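About Trakwood Football Club

We're a community football club with a sloping pitch, a very loud clubhouse and 111 registered players, from the under-sevens right up to the veterans.

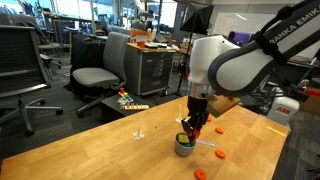 Trakwood began as a works side at the old Briggs mill, playing friendlies against whoever would turn up. When the mill shut, the players kept going, borrowed a field off Ornitz Lane and talked their way into the district league. We still wear the mill's green and white hoops, and we still get changed far too slowly before away games!

These days we run nine teams. The juniors train on the top pitch from 5.30pm, the women's and men's sides have the floodlights after that, and the walking football group (our fastest growing team, funnily enough) meets in the mornings and usually stays for lunch. The women went up last season after a cracking run in spring, and the men reached the semi-final of the county shield before losing on penalties to Ornitz Rovers. We'd love another go at them.

You don't have to be any good to join. Plenty of our players hadn't kicked a ball since school, and a few of them are now impossible to drop. Every junior gets at least half a game each week, whatever the score, and our coaches all hold a first aid certificate.

Our ground is at Flovik Park, behind the allotments. There's covered standing for 156 along the railway side, and a grass bank opposite where families bring blankets when it's warm. The biggest crowd we've had was 1,000 for a cup tie one December, when the pies ran out before kick-off and people were watching from the footbridge. What a night that was!

Adult membership is £100 for the season, with juniors at half that, and you can pay monthly. Your first three sessions are free. Bring boots, shin pads and a drink, and ask for the team manager at the clubhouse hatch. Dogs on leads are welcome at all home games.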